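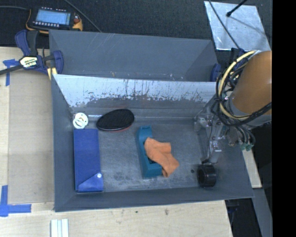

Issue 41, p. 3

Gripper trials — questions we keep getting

Quick answers, written between runs. Ask Engelbert Zaugg if yours isn't on here.

Which grippers are you comparing?
Two. The Jimden linkage finger and the Pastor suction head. Same arm, same controller, same bin of stuff. The Uren soft gripper was on the list for January but the mount never showed up.

What goes in the bin?
Mixed small goods. Rings, a blue snap pouch, an orange cloth, a teal tool shaped like a hand plane, a glossy black roll, that kind of thing. Hard, soft, shiny, floppy. We swap items out between sets, so don't expect your video to match ours.

Why such beat up bins?
Same ones since the first trials. Scratched gray walls are hard on the camera and we want that. Shiny new bins gave scores we couldn't repeat at the customer site.

How many picks per gripper?
400. Stop and reshuffle every 4 picks, by hand. Yes it's slow.

What counts as a good pick?
Item leaves the bin and stays held for 3 seconds. Drop it on the rim, fail. Two items at once, also fail — log it as a double so we can pull those out later.

Which items give the most trouble?
Cloth, for suction. No contest. For the finger it's flat things lying right against a wall, the tip can't get under. Rings that overlap are bad for both, you get doubles.

Can I use my own camera?
Sure, if it's fixed. Wrist cameras go in a seperate table. Redo the calibration any time the mount gets bumped, even a little.

Do the bins have to be clamped?
Yes. Clamp them. A finger that touches the wall will walk a loose bin across the table and your poses are junk after that. Tape corners on the table too if you're taking things apart at night.

Hoses and cables?
Leave slack at the wrist and check it at full reach before the first run. We lost around a day to a hose snagging on the elbow. Zip ties are fine, not too tight.

Which one is winning?
Not done. Finger is ahead on hard items, suction on the pouch. Cycle times too close to call so far. Full numbers when both sets are finished, pls don't quote this page.

Can I borrow the item set?
Email first. Zaltbridge sites get priority. Return everything, the rings go missing.

Related
Setting up a fixed camera over a bin
Controller settings for the Jimden finger
Suction cup sizes, short list
Pick log template

Contact: Zaltbridge test bench, attn. E. Zaugg | © Zaltbridge | Last updated 12/8/24 | Back to top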